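Review: the Tirnier Bench Rules pack for hand-held gripper work

I've been meaning to write this one up for weeks. If you record demonstrations with a hand-held gripper (the kind you squeeze yourself, with the camera riding along), you've probably had the same fight with your team that I've had with mine. Everybody has their own way of doing it. One person starts with the fingers open, the next starts half closed, and somebody always has a coffee on the table. Then you sit down to sort the recordings and want to cry a little.

The Tirnier Bench Rules pack is meant to fix that. You get a spiral-bound book, 15 laminated cards, and a stack of session sheets on a tear-off pad. I paid $200 for ours, out of the training budget, and yes, I winced. It's paper! But we've now put 1069 recordings through it, so I feel like I can give it a fair shake.

First, the cards, which are the best part by a mile. Each one covers a single habit: fingers fully open before you start, check the finger screws, wipe the lens, say the task name out loud, no reaching in with your free hand while you're recording. They're short. The type is big enough to read with the card clipped to a shelf across the room. Our new people picked them up in a morning, and even Inese Žukauskas, who has been doing this longer than any of us and hates being told how to hold things, uses the lens one every time.

The section on laying out a table is where I changed my mind the most. I used to like a tidy setup with one object on it and nothing else. The book wants you to mix it up: something soft, something boxy, something flat and thin, something with a cable. And it wants you to leave the room behind the table alone, chairs and all, so long as there are no people in view who haven't signed off. I grumbled about this and then did it anyway, and I like our tables a lot better now.

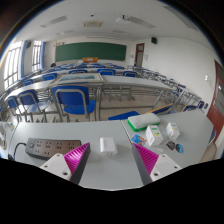
Tanner Sutherland
Demo collection lead, Burnden

A plug adapter sitting dead ahead of the open fingers is pretty much what the book calls a "clear first reach," and I've come to love that rule. Whatever you're picking up first should have open table in front of it. The power strip off to the left and the sponge and little boxes on the right give you a nice spread of shapes, and you still have room to come in straight. The thin flat stuff (cards, small discs) is harder with ribbed fingers like these, and the book says so. It has you log a failed pinch as a failed pinch and move on, no do-overs inside the same recording.

Power strips get a page all to themselves. They should be unplugged at the wall, with the other end of the cord checked by a second person, before anybody lets a gripper near the outlets. I wish it went further and told you to tag the cord too. We added our own tag rule, and I'd tell you to do the same. The page on seams is good as well. If you push two tables together, you're supposed to write down where the join falls on the session sheet, and keep anything thin enough to catch in it a hand's width away.

Now the gripes. The session sheets are fussy. There are boxes for things I can't imagine anyone going back to look up, like which way the chairs face, and there's hardly any space for notes, where I do most of my writing. We photocopied a sheet, taped over half of it, and made our own. The chapter on lighting is thin too. It tells you to close the curtains or leave them open for the whole session, fine, but there isn't a word on what to do when the sun comes and goes all afternoon.

Also, the binding on our copy gave out. I wrote to Tirnier on a Monday and had a new one by the end of the week, so no complaints about the service.

If you've used the Hosstead guide, that one is cheaper and covers robot arms too, but the hand-held part is four pages and reads like it was added the night before. The Pärn checklist is free and perfectly decent if there are just one or two of you. For a team our size I'd still buy the Tirnier pack. Get a second set of cards if they'll sell you one, they wander off.

Cards: 5 out of 5
Book: 4 out of 5
Session sheets: 2 out of 5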